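Zetinton Doppelarm-Station
Aufnahmeplatz für Demonstrationsdaten

Wer schon einmal versucht hat, einem Lernsystem das Falten von Wäsche beizubringen, weiß: Am Ende hängt alles an den Beispielen. Genau dafür haben wir die Zetinton gebaut, und wir haben selbst riesigen Spaß daran! Zwei Arme auf einer gemeinsamen Schiene, an jedem ein Zweifingergreifer und eine Handgelenkkamera, dazu der Blick von oben auf den Tisch - mehr steht nicht im Weg. Geführt wird von Hand über ein zweites Armpaar, das jede Bewegung direkt überträgt.
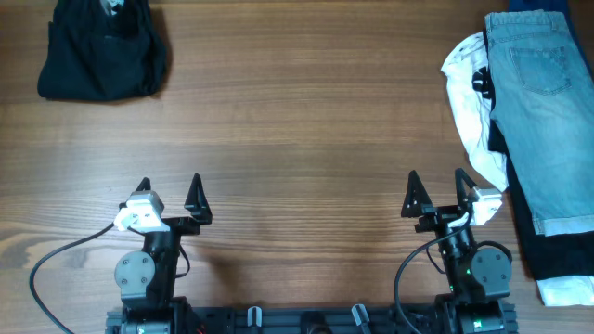

Zetinton am Holztisch, beide Greifer geöffnet, Kleidung links und rechts der freien Arbeitsfläche.

Stoff ist das schönste Material zum Üben und das gemeinste. Jeans verhalten sich völlig anders als ein dünnes Shirt, und Schwarz auf Schwarz verlangt den Kameras einiges ab. Rutilio Montes hat in unserer Werkstatt in Flirdale seit März 1.289 Durchgänge nur mit Kleidung eingespielt (und will immer noch weitermachen). Insgesamt umfasst der mitgelieferte Startdatensatz 2.218 Episoden.

Die Software Gulasham speichert Gelenkwinkel, Greiferöffnung und alle Kamerabilder mit gemeinsamem Zeitstempel. Misslungene Versuche lassen sich sofort markieren und bleiben auf Wunsch erhalten - beim Training sind sie oft Gold wert.

Lieferumfang: Station mit Schiene, Führungsarme, Kameras, Kabelsatz, Gulasham
Einweisung: Emiliano Meléndez, auf Wunsch bei Ihnen vor Ort
Lieferzeit: 26 Tage
Stand: 2018-06-08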